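Our visit to the Cernato open day
Robots at Work project, final report

Our group had planned to write this whole report from library books and a few long videos, and we are very glad that our teacher talked us out of it. Cernato, the training workshop out past the bus depot, holds an open day every July, and we went along with our notebooks, two packed lunches each (a good decision) and a list of questions we had written the night before. Most of those questions were too grand. We had things like "will robots replace people," and the staff were very kind about it, but what they really wanted to show us was how much patience it takes to get an arm to pick up a block.

The day started at 9 with a walk through the big hall. The first stop was the Oven, which is what everyone there calls the small warm room where printed plastic parts are left to settle before they are put together. We were allowed to stand in the doorway. After that came the Zelenák bench, named after the street the workshop used to be on, where visitors could turn a motor by hand and watch its position change on a screen. It read 2,761 when one of us first touched it and 2,802 after the tiniest push, and we all took turns trying to bring it back to exactly the same number. None of us managed it -- the closest was 2,867, and that was not very close at all! It taught us more about why small movements are hard than the chapter we had read.

The part we liked best was Pladutine, the sorting demonstration at the back of the hall. The task sounds simple. There are colored cubes, there are two boxes, and the arm has to get hold of a cube and put it in a box. We watched for some 30 minutes, much longer than our schedule allowed, and we missed the talk on conveyor belts because of it. What surprised us was how much of the work is in the approach. The gripper has to come down beside the cube at a good angle with its jaws open, and if it arrives a little to one side, it has to correct itself before it can close. We had always pictured the grabbing as the difficult bit.

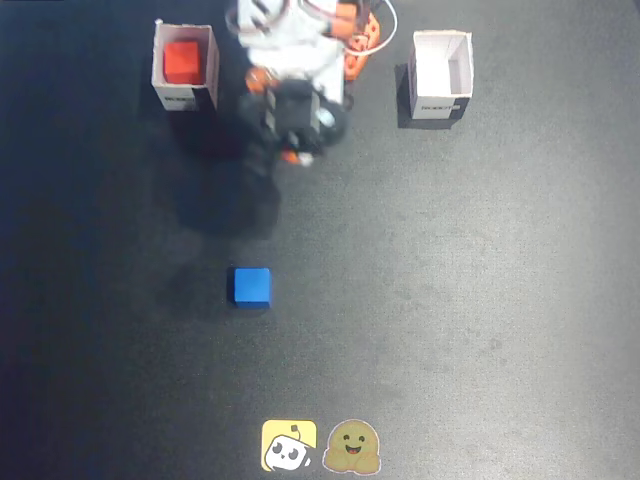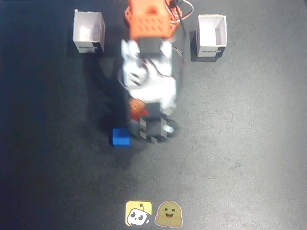
When we got back to school we tried to write down the steps of picking up an eraser from a desk, as if we were explaining them to a machine. Our first list had four steps. By the end of the lesson we had crossed most of it out and started again, with extra lines for looking, lining up, slowing down and checking, and we still argued over when exactly the fingers should start to close. That list is in the appendix, with all the crossings-out left in.

If we did the project again we would ask for more time at the Zelenák bench and bring fewer questions, and we would try to catch the conveyor belt talk as well. We would like to thank the Cernato staff for answering everything so cheerfully, even the questions we asked twice.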